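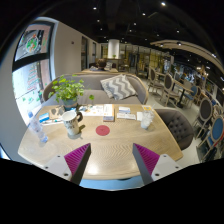
Print this page | E-mail this page

MEDIA RELEASE

Sallitz listening group publishes its notes on the new Volto single, and is not convinced by the official explanation

The Flukavbridge Listening Circle has released its written response to "Harbour Glass", the new single and video from the duo Volto. The response runs to 16 pages and disagrees, for most of that length, with the account of the song supplied by the duo's label, Badawi Recordings.

According to the label's notes, "Harbour Glass" is a song about forgiveness, in which a grown child returns to a coastal town and makes peace with a parent. The Circle has listened to the song many times over 3 meetings and has trouble finding the parent. There is a house, a kettle, a coat on a hook and a ferry timetable. The word "forgive" does not occur, and neither does any word that could comfortably stand in for it.

"We would like to hear the song the label is describing, because it sounds quite good," the Circle said in a statement. "The one we were sent is about somebody who doesn't want to get on a boat."

The response takes the lyric verse by verse. In the first verse the speaker folds the timetable "so the late ones disappear", a line the Circle considers the best on the recording. Most members read it as a person removing their own excuses. A minority held that it means the opposite, that the speaker is hiding the late sailings so as to miss them all, and the document prints both readings without choosing between them.

The chorus gets a cooler reception. "Hold me to the light and see the harbour" has been quoted widely as a moment of clarity. The Circle points out that coloured glass held to the light mostly shows you the colour of the glass, and that the arrangement seems to know this, dropping to a single organ note under the word "see". Whether Volto intended the effect is left open. Several members suspect the organ was simply easier to mix that way.

On the video, the notes are brief and doubtful. The blue-grey palette has been praised elsewhere as a portrait of grief. The Circle's view is that a great many videos are now blue-grey, that the light hardly changes between the kitchen and the pier, and that viewers may be supplying the sadness themselves. It does make an exception for the shot of the empty ticket window, which is held for 8 seconds longer than is comfortable and which the group believes does more for the song than the remaining footage put together.

The second verse is treated at greatest length. Here the speaker addresses "you" for the first time, and the label's reading depends on that "you" being the parent. The Circle went back through the lyrics on Volto's earlier recordings and found that "you" in their songs is nearly always the singer talking to themselves in an unkind tone of voice. Read that way, "you never could sit near the window" stops being a reproach to an old man and becomes a plain admission of fear. The Circle thinks this is the stronger song, and is puzzled that anyone would want to sell the weaker one.

The document also includes a page on the bridge, where the words are buried so deep in reverb that members transcribed them in five different ways. Badawi Recordings has not published an official lyric sheet. Until it does, the Circle suggests that confident claims about what the bridge "reveals" should be treated with some caution, its own included.

"Harbour Glass" is not dismissed. The melody is called stubborn and well made, and the closing minute, in which the drums drop out and do not come back, is recommended to anyone who gave up after the second chorus. Nor does the group rule out that the song will make more sense when the album arrives in October, although it notes that the same was promised of the last single.

Copies of the response are available free of charge at the Circle's meetings in Sallitz, or by mail on receipt of a stamped, self-addressed envelope. Written disagreement is welcome and will be read out at the next session. Correspondents are asked to quote the line they are talking about.

ABOUT THE FLUKAVBRIDGE LISTENING CIRCLE

The Flukavbridge Listening Circle meets in Sallitz to discuss song lyrics and music videos. It receives no funding from record labels and pays for its own copies. Its mailing list has 407 subscribers.

- ends -

16 shares | 3 comments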